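Skutwood Says Home Robots Are Not Ready for Your Living Room Floor

Rental and testing firm publishes January trial notes, puts off plans to add a tidying machine to its catalog

Skutwood, the firm that tests household equipment before it goes out to rental shops, today released the results of its winter trial of pick-and-sort robots. The short version is that the company will not be recommending any of them for home use this year.

The trial ran for 14 working days in January and covered two systems: the Gronix bench arm, sold to small shops for sorting and packing, and the Murín, which its maker describes as a helper for "everyday family mess." Both were given the same set of chores. They had to pick mixed items out of a bin, put each one where it belonged, wipe a counter, and fold a dish towel. The chores were chosen by asking rental customers what they would pay to stop doing.

"People keep asking us when they can rent a robot that picks up after the kids," said Jozefína Jelínek, head of product trials at Skutwood. "I'd like to be able to give them a date. After this winter I can't give them one, and I'm suspicious of anybody who does."

Results by chore

Picking up went best, and it still did not go well. The Gronix arm handled foam balls and blocks without much trouble when they sat apart from one another. When two balls touched, it often pushed one away while reaching for the other, then stopped to look again. Soft toys were harder. The arm would close on an ear or a foot, lift, and lose the toy on the way to the box. Testers scored a pick only when the item landed in the right place with no help from a person.

By that measure the Gronix finished a full bin without help in five of its 28 attempts. The Murín did not finish one. Its maker has told Skutwood that a software update is on the way, and Skutwood has offered to run the same bins again when it arrives.

Sorting turned out to be a separate problem. An item can be held firmly and still go to the wrong box. Natural items gave the most trouble here, with sticks and bark regularly put in with the toys. Any parent will know that this is a fair description of a child's pockets, and a machine meant for family homes has to cope with it.

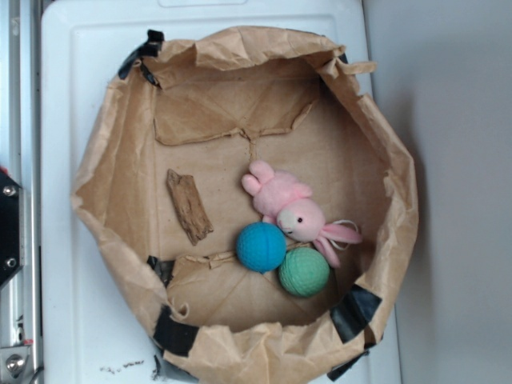
A trial bin in taped kraft paper, with a plush rabbit, two foam balls and a rough piece of wood or bark.

The bins were kept deliberately plain. Testers folded them from brown paper and taped the corners, and replaced them when they got too battered to stand up. Skutwood's view is that a machine which needs a special container should be priced with the special container, and neither maker currently does this. Paper also creases and shifts, as do laundry, bedspreads and most of what covers the floor of a real bedroom.

Counter wiping was dropped from the scored results after the first week. Both machines could move a cloth back and forth over a clean surface, and neither could tell whether the surface needed it. Testers put down jam, coffee grounds and dry rice. The jam was spread over a wider area than it had started in. The coffee grounds mostly ended up on the floor.

The towel was folded by the Murín a number of times, and Skutwood is happy to say so. Each fold took long enough that a tester standing next to it could have done the rest of the basket. The company does not count this as a household saving.

What the demonstrations leave out

Skutwood's notes spend some time on the gap between maker videos and what testers saw. In a video, the objects tend to be the same ones each time, laid out with space between them, under good light. Someone resets the table between takes. In the trial, a staff member had to stay within reach of the machine for the whole session, and the notes record that person's time alongside the machine's.

"When you add up the person who sets it up, the person who watches it and the person who fishes the rabbit out from behind the cabinet, you have hired a cleaner," Jelínek said. "Cleaners are very good. You can get one this Saturday."

She added that she does not doubt the engineers involved. "They were polite, they answered the phone, and they know exactly where it goes wrong. It's the brochures I have a quarrel with."

Shop floors are closer, with conditions

The picture is somewhat better for small businesses. Cukirent, which rents party and catering supplies and took part in the trial as a shop-floor partner, used a Gronix arm to sort returned serving pieces for five afternoons. The pieces were rigid, came in a small number of shapes and went past at a steady pace. The arm kept up on most of them and was switched off for table linens, which staff sorted by hand as usual.

Cukirent has decided against a lease for now. Its returns counter is busy for a few hours after each weekend and quiet the rest of the time, and the monthly fee is charged for both. The firm has asked for a by-the-day rate and is waiting to hear back.

Skutwood will go on listing bench arms for shop use, with a new line in the listing stating that a trained person must be present. It advises any shop thinking about one to run its own returns, parts or stock through the machine for at least a week before signing, and to include the awkward items — the dented, the sticky, the tangled — that usually get set aside when a sales team visits.

What happens next

No tidying robot will appear in Skutwood's spring home catalog. The company had held a page for one and has given it to carpet cleaners and a second size of folding ladder.

The same four chores will be used in the next round so that results can be compared. Skutwood is also adding a fifth at the request of customers, putting away groceries, and says it expects the eggs to be informative. Makers who want to enter a machine may do so at no charge, on the condition that all attempts are published, including those stopped early.

"If one of them clears a bin every time, I will write that release myself and I'll be pleased to do it," Jelínek said. "I have two kids and a hallway. I'm the target customer."

About Skutwood

Skutwood tests cleaning, garden and workshop equipment for independent rental shops. It takes no commission on sales of the products it tests. Trial notes, including the full attempt log for January, are available to member shops and to the press on request.

Media contact

Jozefína Jelínek, Product Trials, Skutwood. Review units of the machines named in this release are not available through Skutwood and should be requested from the makers.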